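The owner of Sleiman, a lunch counter in Hultside, opened six years ago with one soup and no sign. "I had a pot and a lease," she says.
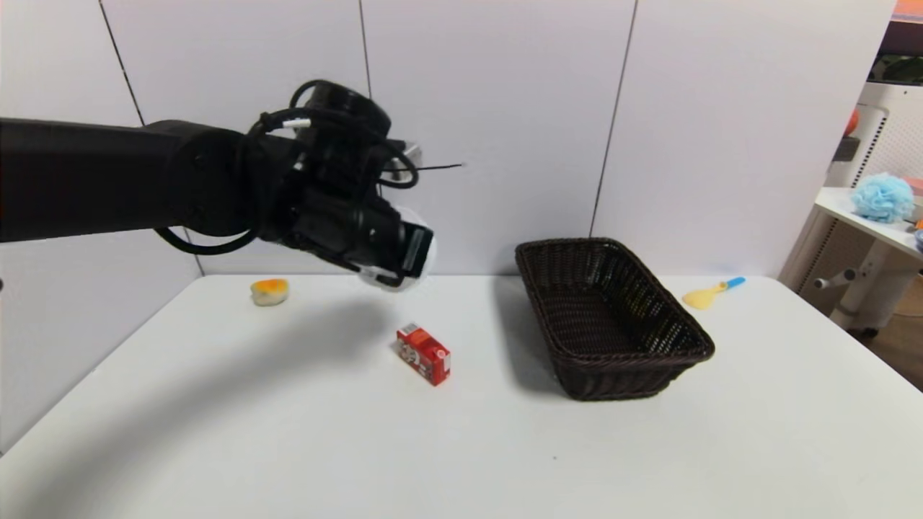 A white table with a smooth top.

She makes four soups now, and lentil outsells the rest. The onions go on before daylight and cook slowly for most of the morning. "People want to rush onions. Then they ask why it tastes thin."

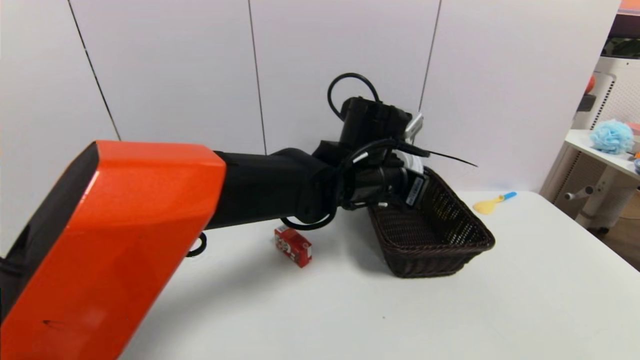 Bread comes from Bokis, two streets over. She tried baking her own for one winter and gave it up. "Theirs was better and I got to sleep."

November is her busiest month. She closes at three all the same, and doesn't plan to add dinner. "My knees have a vote."

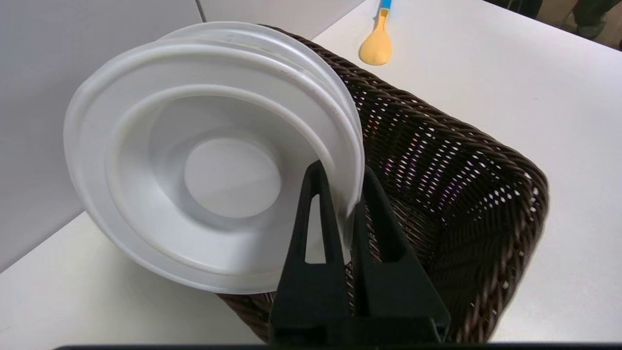 White plastic bowls, nested in a stack.

Would she open a second place? She has been asked more than nine times. "I'd have to be in both," she says, and goes back to check the barley.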